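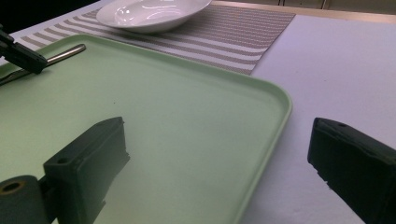
The green tray and the striped mat, from down at the fingers.

February, after supper

My hands are sore in a way I haven't felt since I used to knit, and it makes me silly with pleasure. I spent the whole afternoon setting the table, over and over, squeezing the grippers open and shut – pick up the handle, carry it across, lay it down, back to the start. Kanchan Tripathi wants 300 good runs of the tray task before we let the robot try it by itself, and when I put my coat on tonight we had 87. I was proud of that until Kanchan kindly reminded me that Ülle had done more than that at Druslow with a cold!

What I keep learning is how little I know about my own hands. A piece of silverware lying flat on a smooth tray is a miserable thing to pick up. With my fingers I must slide it a little, or tip it against something, and I have done so all my life without once noticing. With the grippers I have to come in low, almost touching the plastic, and close slowly, and if I rush, the handle skates off toward the rim and I say a word I'd rather the recording didn't have. (Kanchan says they strip the sound out. I hope so.)

She also told me to stop being so neat. I'd been putting everything back in the same spot each time, like a good girl, and she said the robot would then learn that one spot and nothing else. So now I turn the tray a bit, or push it up over the mat, and start from wherever my arms happen to be. It goes against everything my mother taught me about a table.

I threw out 15 runs, mostly for hurrying, and one where I stopped halfway to scratch my nose. I did wonder, driving home past Narnville, whether it will pick up my habits along with the rest, that small wait I make before I let go. I'd rather like that.

Must remember to bring the hand cream tomorrow, and to ask Ülle how she holds her wrists.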